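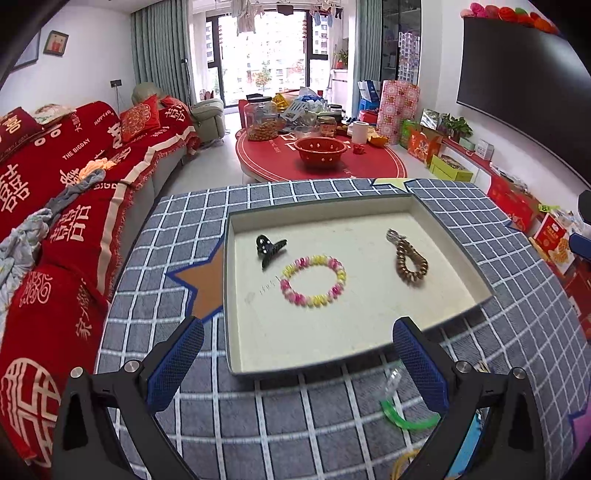
Chapter 6
Small Things, Sorted

Every home has a spot where hair ties, clips and bracelets pile up, and sorting them is a great way into this book! Upendo Mbwambo begins her Tuesday class in Grendcombe with one shallow tray and whatever the students bring from home. 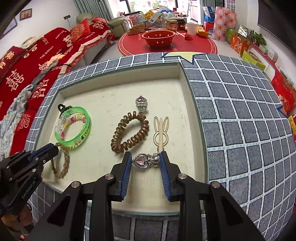 Start with a simple question: what goes on the wrist, and what goes in the hair? A coiled hair tie can do both, so talk it over before you pick a group for it. Then try again by color.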